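Gesteo Bench Kit - Frequently Asked Questions

Gesteo is a two-arm bench kit for small wet labs, sold and supported by Promon. The answers on this page cover what people ask us before they place an order. For spare parts and returns, see the Support page.

What is included in the kit?

Two arms with grippers, two table clamps, the control box, a power supply, cables and the Nestance software license. Glassware, racks, tubes and pipettes are not included. Most labs use what they already have.

How much room does it need?

A bench 145 cm wide is enough for both arms to work without reaching over each other. You also need access to one side for the control box. The arms clamp to the table edge, so no drilling is needed.

What can the grippers hold?

Rigid lab items with a firm edge or a round body: capped tubes, small glass vessels, flasks by the neck, boxes and trays. Very soft items such as bags and gloves are hard to pick up reliably, and we don't recommend them. Maximum opening and payload are listed on the data sheet.

Does it work with clear glass and plastic?

Yes, with some care. Clear items are harder for the software to find than colored ones. We suggest a dark, matte cover on the bench and steady overhead light. Colored caps help too.
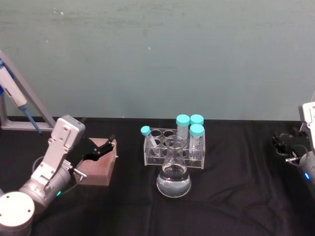 Bench setup on black cloth: acrylic rack with turquoise-capped tubes, a flask in front, and an arm on each side.

Do I need to know how to program?

No. You teach a task by guiding the arms through it by hand and saving the steps. Simple moves usually need 3 recordings. Tasks where both arms work together need more - some 36 is a fair starting point. There is a scripting option for people who want it, but the standard tasks don't use it.

Can it use my pipettes?

It can move a pipette to and from a stand if the stand is fixed in place. Pressing the plunger needs the Gosling adapter, sold separately. Check the adapter list for your model before ordering.

Is it safe to work next to?

The arms slow down when they meet resistance and stop when you press the red button on the control box. Keep your hands away from the grippers while a task is running. The kit is not rated for use with flammable solvents or infectious material.

How long does setup take?

Allow one afternoon for two people. Henryk Nowicki runs a remote setup call for every new customer, and it is included in the price.

Can I try it first?

Yes. Loan kits go out for two weeks at a time. You pay shipping one way. Loans are booked through December at the moment, so please ask early.

Who do I contact with a question that isn't listed?

Write to Dariusz Nowicki through the contact form. Messages sent on a Sunday are answered the next working day.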